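Dotmont Parenting Shelf: Frequently Asked Questions

Last updated April 2025

Joining and borrowing

What is the Dotmont Parenting Shelf?
It is a postal lending library of books for parents and carers. We stock books on pregnancy, sleep, feeding, toddlers, school, teenagers and family life in general, including a fair number of funny ones. There are 1,849 titles in the catalogue at present. We don't lend children's picture books, as the public libraries already do that well.

Who can join?
Any adult living in Dotmont, Londby or the villages on the Lockyer road. You don't have to be a parent. Grandparents, foster carers, childminders and people expecting their first baby are all members.

How much does it cost?
Membership is £8 a year for a household, and everyone at the same address shares one account. You pay for return postage unless you drop the book off in person.

How many books can I have at once?
Three per household. If you have a book club or an antenatal group and want several copies of the same title, write to us first and we will tell you what we have.

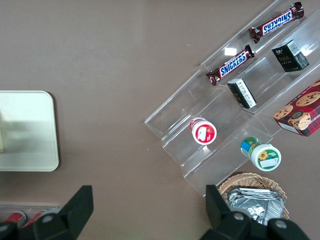

How long can I keep a book?
The loan period is four weeks, counted from the day we post it. You can renew twice online, as long as another member hasn't reserved it.

What happens if I return something late?
We send a reminder by email after one week and a second a fortnight later. We don't charge fines. If a book is more than two months overdue we pause the account until it comes back or is paid for.

My toddler has drawn in the book. What should I do?
Send it back as normal with a note inside the cover saying which pages. Pencil and a bit of crayon are fine. If the text can't be read, or pages are missing, we ask for the price of a second-hand copy.

Choosing a book

How do I search the catalogue?
The catalogue runs on Findico. You can search by title, author or the age of the child. The age search is the most useful one, but it only shows books we have tagged, so try a title search too if you have something in mind. Tick "on the shelf" to hide anything out on loan.

Do you recommend a particular approach to parenting?
No. We have strict books, relaxed books and books that contradict each other on the same shelf. Stocking a book doesn't mean we agree with it.

Are the books up to date?
Advice on safe sleep, weaning and car seats changes, so books on those subjects are checked every October and older editions are withdrawn.

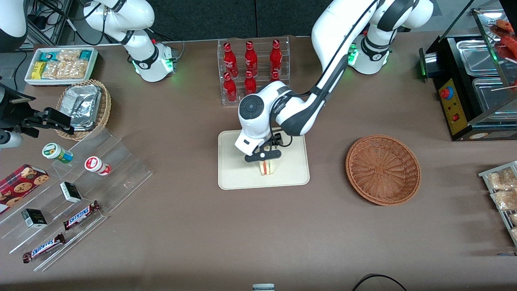 Memoirs, humour and general family titles stay in stock whatever their age, and some of the most borrowed are long out of print. None of our books should be used in place of advice from your midwife, health visitor or GP.

Can I write a review?
Members can review any book they have borrowed. Reviews need to be at least 200 characters and can't be longer than 2,000. Please say how old your children were when you read it, and leave out their names. We correct spelling but don't change opinions, and a review that says a book was no help is as welcome as any other.

Can I donate books?
We take parenting books in clean condition. Please email a list before sending anything. Textbooks, magazines and ex-library copies are not needed.

How do I cancel?
Return your books, then choose "close account" on your member page. Fees already paid are not refunded.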